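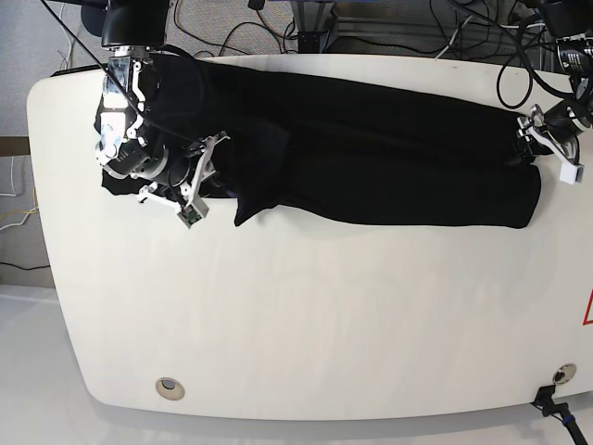 Tovar Dark Wash, Liquid Detergent for Black and Dark Clothes

Tidberg / Laundry / Detergents / Dark Clothes
Available in 300 ml and 500 ml bottles
Ships from our Grerkimen warehouse

Product Information

Tovar Dark Wash is a liquid detergent for black, navy, charcoal and other dark clothes. It cleans in cold water, contains no bleach and no optical brighteners, and leaves no powder on seams or pockets. It can be used in front-loading and top-loading machines and for washing by hand.

Most ordinary detergents contain brighteners. These are blue-white dyes that stay on the cloth and make white shirts look whiter. On a black shirt they do the opposite job and give the fabric a dull, grayish look after enough washes. Tovar leaves them out. It also contains an enzyme that trims the tiny loose fibers that stand up on cotton as it wears. Much of what people take for fading is this fuzz catching the light.

Tovar does not contain dye. It will not put color back into clothes that have already lost it. If that is what you need, look at Cutitz Black Fabric Dye in our dye section, and wash the item separately several times after dyeing.

Suitable For

Cotton and cotton blends
Denim
Polyester, nylon and elastane
Viscose and modal
Linen

Not Suitable For

Wool
Silk
Leather, suede and down
Anything marked dry clean only

The enzyme in Tovar is hard on wool and silk. For those fabrics we sell a separate wool wash, and the two should not be mixed in one load.

How Much to Use

One 500 ml bottle is enough for up to 41 small loads. The cap is marked on the inside with two lines. Fill to the lower line for a small or lightly soiled load and to the upper line for a full load or if you have hard water. If your machine has a drawer, pour the liquid into the main wash compartment. If it does not, pour it into the empty drum and put the clothes in on top.

For hand washing, use half the lower line in a basin of cool water. Move the clothes around gently, leave them for a few minutes and rinse until the water stops foaming. Do not soak overnight.

More detergent does not mean cleaner clothes. Too much foam stops the rinse from working properly, and leftover detergent dries as pale streaks. If you see streaks on pants or sweaters after they dry, run them through a rinse with no detergent and use less next time.

Before You Wash

Sort by color first. Dark red and dark green can go in with black once they have been washed separately a few times. New jeans should be washed alone to begin with.

Empty the pockets. A single tissue will cover a full load in lint.

Close zippers, then turn everything inside out. Rubbing inside the drum wears the outer side of the cloth first, especially at the knees, hems and pocket edges. Heavy items with metal hardware should go in a mesh bag or be left for another load.

Keep towels out of the load. They shed, and the lint shows up on anything dark.

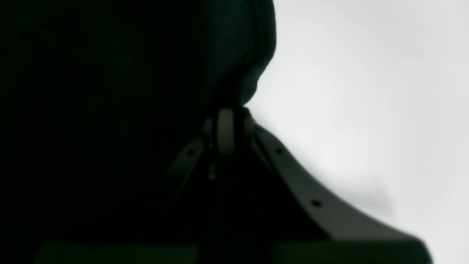 Use the coldest setting that gets the clothes clean. For everyday wear that is nearly always the cold cycle. Oily stains can be treated first with a drop of Tovar straight from the bottle, worked in with a fingertip and washed right away. Test on an inside seam if you have not used it on that fabric before.

Drying

Line drying in the shade is best for dark clothes. Direct sun bleaches cotton faster than washing does, and it does so unevenly, along the fold of the line or across the shoulders. Leave the clothes inside out while they hang.

If you use a dryer, choose low heat and take the load out while it is slightly damp. Smooth pants flat along the inseam and fold them lengthwise before you put them away. Iron on the reverse side or through a cloth. A hot iron pressed straight onto black polyester can leave a shiny patch that will not wash out.

Ingredients and Scent

Water, nonionic surfactant, plant-based soap, cellulase enzyme, citrate, preservative. The standard version has a light cedar scent. The unscented version comes in the 500 ml bottle only.

Storage

Keep the bottle closed, upright and out of reach of children. Store at room temperature. The enzyme weakens if the liquid is kept in a hot garage or next to a heater. If the liquid has frozen, let it thaw indoors and shake it before use. Use within two years of opening.

In case of contact with eyes, rinse with plenty of water. If swallowed, call a doctor or poison center and have the bottle at hand.

Customer Questions

Can I use it with fabric softener?
You can, but keep it to a small amount and leave it out for sportswear. Softener coats stretch fabrics and they stop drying quickly.

Will it stop new jeans from bleeding?
No. Loose dye will still come out in the first washes. Tovar does not fix dye.

Does it work on gray?
Yes, on charcoal and mid-gray. For light gray, use a regular color detergent.

Is the bottle refillable?
The 500 ml bottle is. Refill pouches were added in September and are listed on their own page.

Reviews

Florencia Zapata
Bought for restaurant uniforms, black pants and black shirts, washed several times a week. They still look the same color as each other, and that was the problem before. Cap is a little stiff.

Crisanto Evangelista
Cleans fine. The cedar is stronger than I expected from "light," so I will get the unscented next time.

Yanti Lumenta
Good on T-shirts. Did not do much for an old pair of jeans, but the page does say it won't.

Returns

Unopened bottles can be returned to Tidberg in the original box. For leaking or damaged bottles, write to customer service with your order number and ask for Jenő Gál.

Page updated Jan 19, 2020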